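Student Work > Second Year Projects > Spaces and Services

We use cookies to remember your preferences. By continuing to read you accept this. Manage settings

Booked Solid: Ghost Reservations in the Dollham Study Rooms
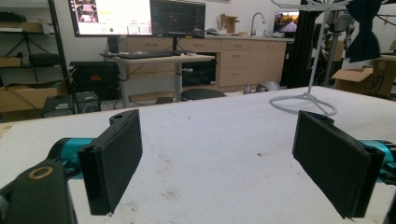

White tabletop in Dollham, with gray smudges and small dark specks.

Intan Liem, Matěj Šťastný, Janka Sokol
Project advisor: Štefánia Šimek

1. Why we did this

Our first group meeting took place on a staircase. Every study room in Dollham was reserved that afternoon, according to the booking screen, and we had no reason to doubt the screen until Matěj walked down the corridor to look for a power outlet and passed four dark rooms in a row. We had been planning to write about vending machines. We changed the topic before we got up off the stairs.

A ghost reservation, as we use the term, is a booking where no one arrives within the first half hour. People who turn up late are late, and we have sympathy for them, being who we are. The question was how many of the bookings in Dollham are ghosts, and whether anything cheap could be done about it.

2. The system

Rooms are booked through Dotex, which the college also uses for dentist-style appointments with advisors and, for reasons we did not look into, for parking. A student can book up to two hours a day, one week ahead. Bookings open at midnight. By breakfast the popular afternoon slots are gone, mostly to people who set an alarm.

Canceling takes six taps. Booking takes three. We timed neither, but Janka did it on her phone with gloves on at the bus stop and reported that she could book and could not cancel.

There is a sign on each door asking students to cancel rooms they do not need. The sign is laminated and very polite.

3. Method

We watched the 14 bookable rooms on the second floor for 11 teaching days in October. One of us walked the corridor at ten minutes and at thirty minutes past each hour that a booking began, and marked each room as occupied or not. Glass doors made this easy. They also made it awkward, and by the second week Intan was being waved at.

This gave us 226 bookings. We left out Fridays after lunch, when the building is so quiet that including it would have flattered our argument.

We then interviewed 13 students who had booked at least one room in that period. We found them by standing near the printer. This is not random sampling, and people who print may be more organized than people who do not, so our interview group probably makes the student body look better than it is.

One Wednesday is missing from the observations because all three of us had the same exam. We replaced it with the following Wednesday.

4. What we found

Slightly more than a third of the bookings were ghosts. We had guessed a quarter, and Štefánia Šimek, who has worked here longer, had guessed half. She took the result with some disappointment.

The ghosts were not spread evenly. Morning slots were the worst. A nine o'clock booking made the week before is a statement about the person you hope to be by then, and in our data that person stayed in bed nearly every other time. Slots starting at two or three in the afternoon were almost always used.

Group size mattered too. Dotex asks how many people will attend, and bookings for one or two people were kept more often than bookings for five or six. Our interviews explain part of this. In larger groups, several members had each booked a room for the same meeting, just in case, and then all met in one of them. One group of six held three rooms for a single hour and used the one with the good whiteboard.

Nearly all of the students we interviewed had left at least one room unused that term. Only two had ever canceled anything. The most common explanation was that they forgot. The second was that they thought the system would notice on its own. Asif Marwat, a third-year who let us use his name, told us he had kept a standing slot since September "in case I start going." He had been once, to charge his laptop.

We expected people to be defensive, and they were cheerful about it. Several complained at length about how hard it was to find a room.

5. What could be done

We looked at what the Skisov campus does, as it has the same software. There, a booking is released after fifteen minutes unless someone taps a check-in button on the panel by the door. Students we wrote to at Skisov said it works well except when the panel freezes, and then an entire study group can be evicted by a pair of first-years with a valid claim. They sounded used to it.

Siu Hall, across the parking lot, has no bookings at all. You open the door and see if anyone is in there. We spent an hour in Siu and got a room straight away, which proves very little, as Siu has no heating on that side.

For Dollham we suggest the following.

Turn on automatic release at twenty minutes. The setting exists in the version we already have.

Send a reminder the evening before, with a cancel link that is a single tap.

Show group members' bookings to each other, so that a team can see it has three rooms for one meeting.

We do not suggest fines. Intan was in favor until we checked her booking history.

6. Limits

We covered one floor, in one month, before midterms got serious. In May the numbers would likely look different, since desperation improves attendance. We also could not tell who had come in after our thirty-minute check, so a few of our ghosts may have been living people with a bad bus connection. Adding a third walk per hour would have taken around 11 more hours of corridor time, and we had a report to write.

We wrote most of it in room 2.08, which had been booked all afternoon by someone else.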